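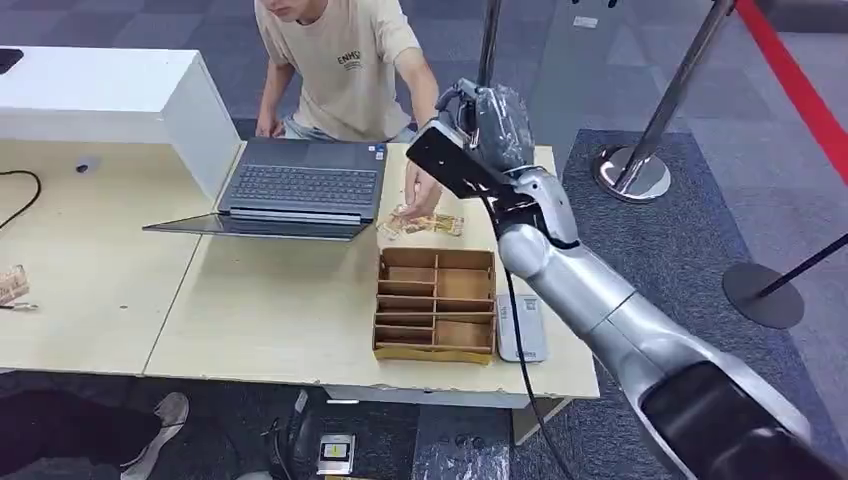
Trunberg will raise the summer cooling setpoint in its city office buildings by four degrees Fahrenheit, the public works department said in a notice dated 15 June 2024. The change applies during working hours and runs through the end of August. It comes with a revised dress rule for staff who do not meet the public. Under the old rule, a beige T-shirt with dark lettering across the chest and a pair of light-blue denim shorts, as worn by the young man seated behind the desk, would have failed on both items. Under the new one both are allowed.

The notice covers the main administration building, the records annex and the leased floors on the north side of the city. Together they hold 1,180 desks. Libraries, clinics and the emergency dispatch center are excluded and will keep their current settings.

Clothing is part of the calculation. Comfort models used by building engineers give each outfit an insulation value, and a person in short sleeves and shorts will generally accept warmer air than a person in long pants and a jacket doing the same work. The city's previous setpoint was chosen for business dress. The department said the equipment had been cooling the buildings for clothes that most back-office staff would prefer not to wear in summer.

The plan follows a trial last August in the records annex, which has a floor area of 2,645 square meters. The setpoint there was raised in two steps, two degrees at a time, with a week between them. Staff were asked to fill out a short comfort form at the end of each shift, and 289 forms were returned. Complaints were concentrated along the west windows in the late afternoon and in two interior meeting rooms with poor air movement. The open desk areas produced few comments after the first week.

Binimar, the contractor that maintains the city's building controls, will make the change remotely. It will also widen the gap between heating and cooling thresholds, so that the two systems do not run against each other on cool mornings. Reheat coils in the main building will be locked out for the season. Wall thermostats will still allow a local adjustment of one degree in either direction.

Air movement will make up part of the difference. The city has ordered ceiling fans from Grondance for the west side of the annex and for the larger meeting rooms. The fans are rated for continuous use at low speed. Delivery is expected before the end of the season, but installation depends on a ceiling survey that has not been completed. Until then, desk fans will be issued on request — one per desk, with no daisy-chained power strips.

Humidity limits are unchanged. If indoor relative humidity stays above the upper limit for more than two hours, the controls will return to the old setpoint until the reading drops. The file storage rooms in the annex are on a separate system and are not affected.

The dress rule still requires closed shoes in the print shop, the loading area and the equipment rooms. Counter staff and inspectors will remain in city-issued shirts, which are being reordered in a lighter fabric. Printed clothing is permitted as long as the lettering is not offensive or political.

The department has not published a savings estimate. Meter data from the main building will be compared with last summer's, corrected for outdoor temperature, and the results will go to the budget office after the season closes. A separate request to replace the older chiller, a MacPherson unit installed in 2000, remains under review.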